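Coursework > Year 2 > Human Geography > Project reports

Who Still Takes the 9 Bus? A Study of the Praklow to Stendum Route

Our group chose buses on the grounds that one of us was usually on one. The number 9 leaves Praklow, goes through Betancur by what must be the longest possible way, and gets to Stendum when it is ready.

Method

We handed out a one-page survey on board during January and got 183 back. Several had been used to wrap chewing gum, and we have counted these as valid. We also asked the operator for its passenger figures and were sent a timetable, which we already had and had stopped believing.

Findings

Most people who answered were going to work or to the health centre. Very few were going to Stendum for pleasure. The commonest complaint was lateness, followed by the heater, which has two settings, off and Praklow in August. Over the month we logged 749 boardings, nearly all before ten in the morning. After six in the evening the bus carried mainly its driver.

The weak spot of the study is that we only asked people who had caught the bus. Those who gave up waiting are missing from our results, and we suspect they had the stronger views.
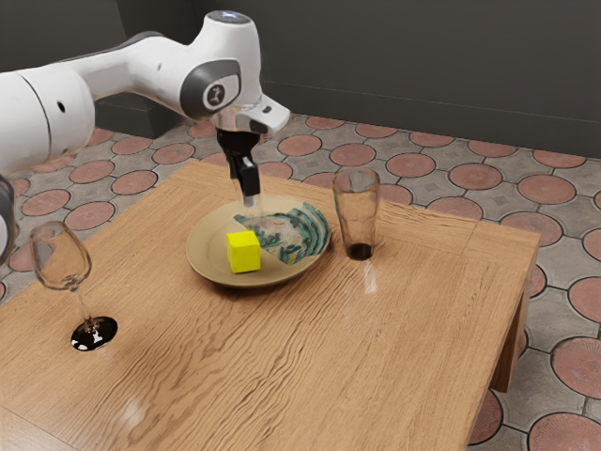

A passenger at the Betancur stop told us that a later last bus would do more good than a cheaper fare, and that she had said so on every survey since the first. We have put it down as our main recommendation.

Comments

Rileleo: The heater was worse before.

stopwatcher: Did you ask the school run? They fill the top deck.

Rileleo: It hasn't got a top deck.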